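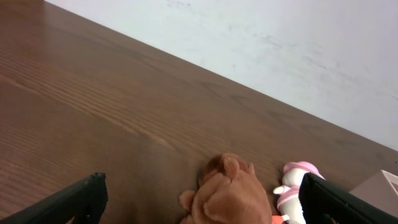
Table pushed against a painted wall — how do you stop the marks?

Posted by skanow_flat, Oct 19, 2021

We have a dark brown wood veneer table that lives with its long edge right up against the wall. The wall is off-white and it has picked up grey smudges and scuffs. I want to sort the wall out before the soft toys and everything else go back on that table for good. Paint is matt emulsion, the landlord's choice. What do people use?

Litden32
Damp cloth, drop of washing up liquid, hardly any pressure. Matt goes shiny if you rub it. Then pull the table out 4 cm and leave it there.

somboon_k
Melamine sponge. Takes scuffs off in seconds.

Litden32
Not on matt it doesn't. You get a polished patch that shows up worse than the scuff did. I did a whole hallway like that and had to repaint.

somboon_k
Depends on the paint. Mine was fine. Try a bit low down first.

skanow_flat
Tried the damp cloth low down and the lighter smudges came off. The darker scuffs are still there. Can't really do the gap, pens roll down the back.

gimeto953
Stick a strip of clear felt-backed edging along the back of the table. I bought 30 mm wide, cut it with scissors. No gap and it doesn't rub.

Litden32
Wouldn't put adhesive on veneer. When it comes off it can lift the grain with it, particularly on an older table.

gimeto953
Mine has been on two years. You warm it with a hairdryer before peeling. Underside of the edge is another option if you're worried — nobody sees it there.

tallow
For the scuffs that are left I'd just touch in. Ask the landlord for the tin, dab it on with a bit of sponge and feather it out. A brush will leave a mark of its own.

skanow_flat
He thinks there is a tin in the cellar. Will ask.

somboon_k
Check the date on it. Old white goes yellow and then you're painting the whole wall anyway.

Litden32
Agree with that one. And give it a proper stir.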